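Open afternoon at Mizuno, or how I spent my March holiday looking at tables

Some people go to Japan for the temples. I had those down for the morning, and by two o'clock I was in a pair of borrowed slippers a size too small, following Misaki Oda down a corridor with 20 other visitors and a child who wanted to go home.

Mizuno opens its workrooms once a year. The leaflet promised "everyday objects and how we put them in order", which describes my kitchen on a good day, and I was curious how the professionals went about it. The tour took 46 minutes. The tea afterwards took longer and had better biscuits.

The table I liked best was laid for the sort of meal a four-year-old would plan. Ketchup had been given a plate to itself, bottle and all, lying down. There was a light blue bowl, a slice of orange, a toy strawberry and a fluffy yellow plush toy, whose place in the menu I didn't like to ask about.
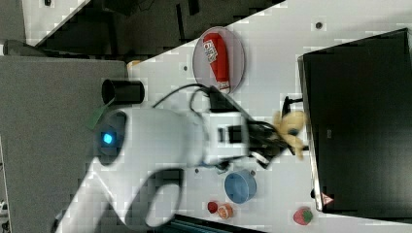
Severin Brunner, a retired dentist from our group, felt strongly that the fruit belonged in the bowl. Miyuki Furukawa, who lays the tables, said that was one opinion. He wrote this down.

Next door was the storeroom, with 6 shelves of pretend groceries and a strict rule about not squeezing them. I squeezed a bread roll. It was very good.

Slippers go back in the basket by the door, left foot first, and the last bus leaves at ten past five.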